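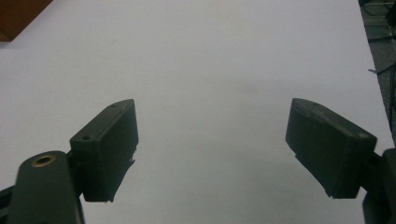 图:Brultik手持夹爪,两指张开,下方为白色台面。(Akadel供图)

Akadel发布手持示教套装Brultik 操作工拿着夹爪做一遍,机械臂照着学

【Medina讯,4月】工业自动化公司Akadel今天上午在Medina宣布,手持示教套装Brultik正式开放订购。套装包括手持夹爪、腕部相机、数据记录盒和一套训练软件。操作工不写程序,不碰示教器,手里拿着夹爪把活儿干一遍,软件记录下来,之后交给机械臂执行。

首批客户8家,主要做小件分拣、装盒和线束整理。交货从本季度开始,先到先排。

“我们的客户换产品换得太勤了。”Akadel总经理Abelardo Villalba在发布会上说,“今天装这种盒子,下个月装另外一种。每换一次就找集成商来改程序,等人,等报价,等排期。线上干活的那位师傅其实五分钟就能演示清楚,以前没有办法把他的动作交给机器。”

怎么示教

示教人员握住夹爪手柄,手指扣动扳机,两根夹指随之开合。腕部相机正对夹指前方,记录台面、工件和夹指的相对位置;手柄里的惯性单元同时记录姿态。每做完一遍,按一下手柄侧面的键,记录盒自动切成一条。做坏了的,长按删除,重来。

Akadel建议一项任务录30条以上。摆放位置要变,光线最好也变一变,工件的朝向别老是一个样。产品负责人Rodica Hodoroagă解释说,最常见的问题是示教的人太熟练,每次都从同一个角度下手。“动作漂亮,数据很差。机器学到的就是那一个角度,工件一歪它就不会了。我们现在培训第一课就讲这个。”

机械臂末端装的夹爪和手持的那一把,夹指尺寸、开口行程、相机安装位置完全相同。人手里看到什么,机器装上之后看到的也是什么,中间少一道换算。这一点Akadel谈得最多,也是研发花时间最长的部份。

遥操作仍然保留

Brultik同时支持远程操控示教。操作员坐在控制台前,双手各握一个主手,机械臂实时跟随,全过程录制,数据格式和手持方式录的一样,可以混在一起训练。

两种方式怎么选,公司给了个大致的说法。人能站到工位旁边的,优先用手持,快,设备也便宜。工位在围栏里面、有高温或者粉尘的,用遥操作。需要机械臂做比较别扭的姿态,人手演示得出来但机械臂到不了的,也用遥操作,因为录的时候就能发现到不了。

“手持录的数据有个毛病,人的胳膊太灵活。”技术总监Maximiliano Troncoso说,“肘一抬就过去了,机械臂过不去。软件里加了可达性检查,录完当场提示,红色的那几条别用。”

检查功能随首批软件一起交付,支持的机械臂型号清单见订购页面,后续会补充。

夹指是耗材

夹指为可拆卸件,现场自行更换。图纸文件随套装提供,客户可以自己打印,也可以按工件形状改。Akadel提醒,改过夹指以后,手持端和机械臂端必须一起换,只换一边,原来录的数据就对不上了。

试用期间反馈最多的就是夹指磨损。负责现场支持的Fermín Bravo介绍,夹纸盒问题不大,夹带毛刺的金属件,边缘磨得很快。“不用等到夹不住才换。接触面不平了就换,手持的和机器上的一块换。备件箱里多放几副。”

Brultik标准套装附带备用夹指2副,另可单独订购。

试用情况

包装企业Bromunden从去年底开始试用,地点在该公司Medina厂区的装盒工位。任务说起来简单:从台面上拿起小件,放进纸盒,盒子推到一边。难在小件批次不同,外形有差别,来料也不整齐。

Bromunden生产主管Sebastián Insaurralde说,头一个星期录的数据基本没用上,工位旁边的灯换过,台面位置也挪了。“后来定了规矩,台子固定,录之前先拍一张空台面对一下。再往后就顺了。”他说,现在由当班工人自己录,工程师只在训练完以后过来看一遍结果。

目前该工位白班由机械臂运行,有人在旁看护,卡住了由工人接手。接手时的那一段动作也用手持夹爪录下来,补进数据里,下一次训练带上。Akadel把这个流程叫做“补录”,软件里有单独的入口。

Bromunden表示将在第二个工位继续试用,是否全厂推广还没有定。

数据归客户

录制的影像和动作数据默认保存在客户本地的记录盒,不上传。客户如果愿意使用Akadel的云端训练,需另外签署协议,训练完成后可要求删除。腕部相机视野朝下,对着工作面,一般拍不到人脸,不过Akadel仍建议客户事先告知参与录制的员工,并征得同意。

交付和后续安排

标准套装:手持夹爪一把,机械臂端夹爪一把,记录盒,软件授权,备用夹指。遥操作控制台为选配。现场培训一天,地点在客户工厂,也可以到Akadel的Medina培训室来上。

双手版本正在开发,用于需要一手扶一手放的任务,例如撑开袋口、理线、盖盒盖。Akadel计划2028年推出,具体时间以后再公布。已经购买单手套装的客户,记录盒可以继续用,不必重买,软件需要升级。

Villalba表示,双手版不会赶着上市。“单手的还有很多事情没做完。软件界面要改,工人戴着手套点不准,这个下个版本就该解决掉的。”

现场演示安排

发布当天起,Medina展示厅开放预约演示,上午10点和下午3点各一场。来宾可以亲手握持夹爪录制,也可以自带工件,体积不要太大,单手拿得起来为准。带尖角、带油的请提前说一声,我们好准备台面保护。预约请填写网站上的表格,写明任务类型和现用机械臂型号,型号不清楚的附一张铭牌照片也行。

媒体如需高清图片和录制过程的视频素材,请向新闻联络处索取,使用时请注明“Akadel供图”。

关于Akadel

Akadel总部位于Medina,从事工业机械臂末端工具和示教软件的研发与销售,客户以中小型包装、装配企业为主。Brultik是公司首款面向一线操作工的示教产口。

新闻联络:Akadel新闻联络处
技术咨询:Fermín Bravo,现场支持部
订购及演示预约:见公司网站Brultik页面

(完)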